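Home Task Recorders, Part Time – Dradico

Can a machine make a bed or fold a towel yet? Ours get it right some of the time. We are hiring people to do ordinary chores with a hand-held gripper so our robots have better examples to learn from.

You work in furnished homes, bedrooms mostly, in shifts of 4 hours. Training is paid. No technical background needed – steady hands matter more. 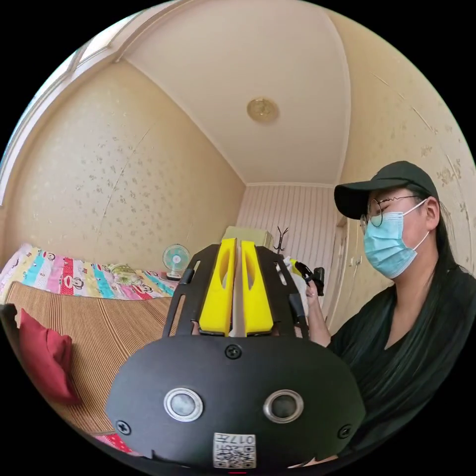
How to apply

Write to Nusrat Kiani at Dradico by 6 Oct 2024. Tell us which chores you do at home and which days you are free. We have 2 openings.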